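Wirnow Writers list archive
Print this message | E-mail this message

Subject: Re: word count check-in, and the April swap
From: Rosine Besson
To: the list

Rocío Pacheco wrote:
> I'm at 291 pages on Bratell and I've stopped being able to
> tell whether the middle works. Is anyone free to read six
> chapters before the April swap? I can read the same amount
> back. Also, are we still doing the 2000 words a week, or did
> that end when Lieven finished his draft?

Rocío, I can take the six chapters. Send them as one file if you can. I read on a tablet and separate attachments get out of order. I'll have notes to you a week after I get them, longer if you want line edits as well.

The weekly count is still on. Lieven Prins stopped posting his, but Ha-rang and I have kept going. I missed the last check-in. I wrote nothing for most of that week and then did the whole 2000 on Thursday night, and I'll probably throw out half of it.

On the middle: when I got stuck in the same place with Illent, I wrote one line per chapter on an index card saying what changed in it. Four of the cards had nothing I could put on them. Two of those chapters got cut and the other two got merged. It took an evening and was more use to me than another read-through.

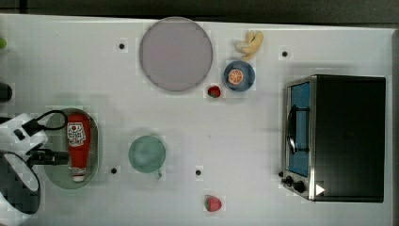
April swap

Si-woo Hwang is matching people up again. Send him your name, genre and page count. The limit is 20 pages each unless you and your partner agree on something else, so Rocío, what you and I are doing is separate and you should still sign up.

Please put your name in the header of the file. Last time two people turned in thrillers called "draft final" and they went to the wrong readers.

Ha-rang Ki asked whether poems count. They do, at one poem to a page.

I have nothing new for the swap, so I'm sending the opening of Rivera, which a few of you saw in an older version. The sister is gone and it's in first person now. Tell me if you miss her. 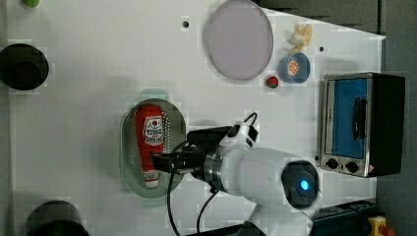 Ketchup bottle in the gray tray.

Rosine

0 replies | 3 shares
Last updated: Thursday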